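4.2 Drinking at home and the weekly shop

Most of the people we spoke to did not think of the wine they bought as alcohol at all, and were rather surprised when Pallavi Katiyar asked them to put it in their diaries. Of the 1646 diaries returned in June, a good many listed it between the bread and the washing powder (see also Saxena and Gatchalian on the Negi households).
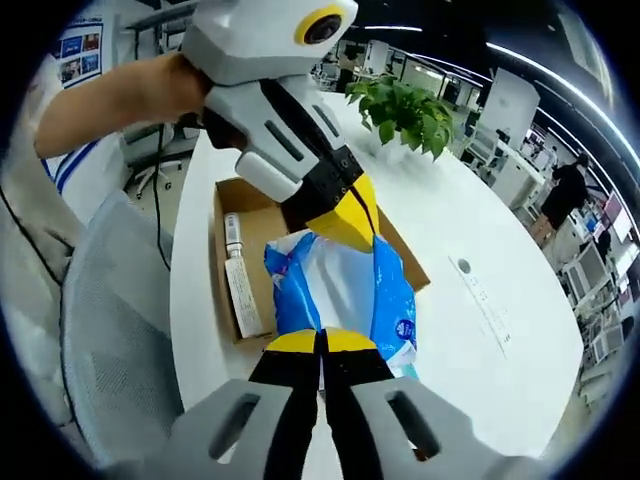
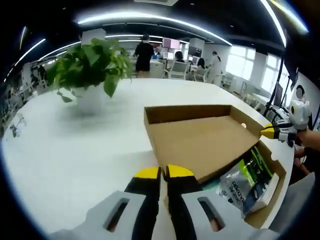
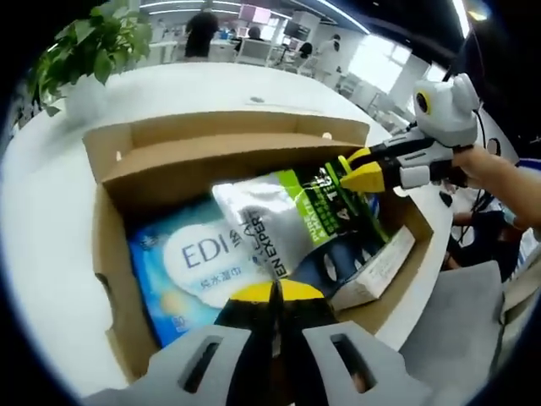 Figure 2. Cardboard packaging and grippers.

We were very fond of the diaries, untidy as they were, and read every one of them twice. A bottle that comes home with the groceries seems to lose its warning label somewhere along the way, and becomes one more packet in a cardboard box, like the blue one and the silver pouch in Figure 2. Pankaj Prajapati coded such entries as "household".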